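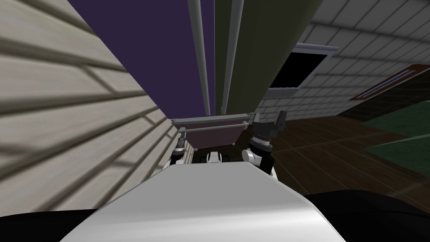
I've had the Dokik simulator kit for my garage build since January, and I like it so much that I've started pestering friends to try it. Dokik is the software half of what Arumugam sells to home builders: you get a room editor, a physics engine and a bench full of virtual robots, and you work out your moves on screen before you cut any metal. My own project is a two-armed helper for the workshop I share in Ondville, and its first real job is going to be handling bins. So I made myself a test room with plank siding on one side and tile on the other, and hung a maroon bin with a gray rod along its top edge. From the robot's own viewpoint the rod runs a little past both sides of the bin, and I spent a whole happy evening working out whether to go for those ends or for the corners underneath. (Still undecided!)

The room editor is the best part. Walls, rugs, panels, all of it drops in with a click, and you can tilt or stretch anything until it matches your own space. I built 2 rooms the first weekend and only opened the manual for lighting. The onboard view is a joy too, because it shows how much of the world your robot's own body hides. I moved my planned camera mount after seeing that, which saved me drilling the same plate twice.

Contact physics is very good on rigid parts and a bit floaty on anything hanging. I logged 1,653 attempts at one bin move, and 1,285 came out the way I wanted, though a few of the misses had the bin swinging longer than I'd believe in a real shop. Ostap Tkachenko, who shares the bench with me, turned up the joint damping and that helped a lot.

Gripes: saving a big room takes 29 seconds on my old desktop, the undo history clears whenever you swap robots, and the Ilby add-on for importing your own arm files wants every part named its way. I lost an afternoon to one stray underscore.

I'd still buy it again tomorrow. Next up is the real left arm, as soon as the shoulder bearings get here.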